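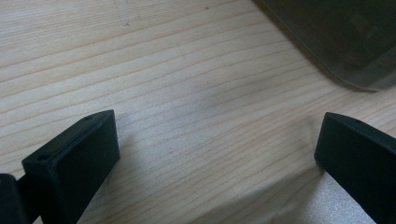
Pale wood, with the grain running in long, gentle curves.

Home & Making | Long Reads

The first thing you notice at the Wedar mill is the smell. It's sweet and a little peppery, and it gets into your coat and stays there all the way home (mine still has it, and I'm in no hurry to wash it out!). The saws start at seven, and by lunchtime the yard in Pralley is stacked with fresh ash boards, each one separated from the next by thin sticks so the air can move through.

I went up in July to learn how a log becomes a table, and I came away in love with the slow part. Sawing takes minutes. Drying takes the better part of a year, and for thick boards even longer. The mill keeps 13 open sheds for it, long low roofs with no walls, and the oldest stack I saw had been sitting there for 271 days. Someone had chalked the date on the end and drawn a small fish next to it.

You learn to read the boards fast. A log cut straight through gives you those big looping patterns down the middle of the plank, like lines on a map of hills. Turn the log and cut toward the center and you get straight, quiet stripes, and the board will stay flatter for it. Furniture makers pay more for the second kind. I'd take the loops every time.

Nearly 200 customers buy from the yard, most of them tiny shops. Kerekes, a two-bench workshop across the river, makes kitchen tables and finishes them with plain oil, rubbed on by hand and left overnight, then rubbed on again. They let me do one leg. My arm ached for two days and I'd go back tomorrow.

If you're driving up, take the river road and bring cash for the bin of offcuts by the gate. Mine are going to be spoons, or at least that's the plan.

More from Home & Making
The Clikano Chair Turns Up in a Barn
102 Knots and the Rope Shop That Ties Them
How to Oil a Cutting Board
A Weekend With the Basket Weavers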